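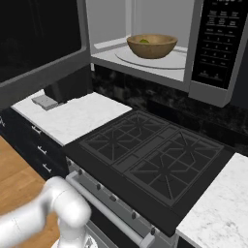
Kitchen hours change in December

The shared kitchen on the second floor of Wekent House will open at 9 in the morning starting in December, two hours later than now. The change was agreed at the residents' meeting after several people on that floor asked for quieter mornings. Evening hours stay the same.

Residents who start work early can use the small kitchen by the laundry room. It has a kettle, a sink and a table with four chairs. The door code is the same as for the bike room.

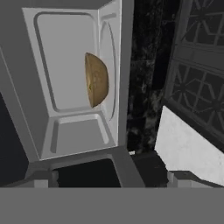
By Ya-wen Man
September 25, 2019

Shelf labels will be replaced at the same time. Please write your name and apartment number on the new one and hand the old one in at the front desk. Food left on a shelf with no label will be moved to the box by the door and kept for four days.

The Sunday-size pots that went missing in the spring are back, and King-fai Leung has put them in the tall cupboard. The key is at the desk. Sign for it in the green book.

Questions about the hours should go to Fung-ping Yeh in the office.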